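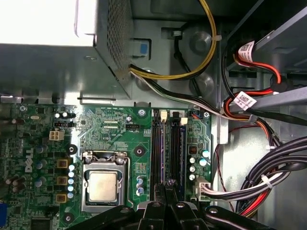
Likilia is pleased – and a little proud – to share that it will buy 2 robot cells for taking apart retired desktop computers, with orders going out in October.

"We wanted to plan the spending around the work our people find most tiring," said Kazue Hayashi, who looks after equipment buying.

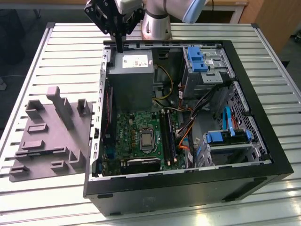
The budget also covers spare gripper fingers, fixture plates and operator training, so the first year should hold no nasty surprises. Likilia has over 3,054 desktops waiting in storage.

433 shares | 2 comments

Masanobu Oshima: Lovely news! Did you price a service contract too?

Kiyoshi Minami: Good to see training in the budget from the start.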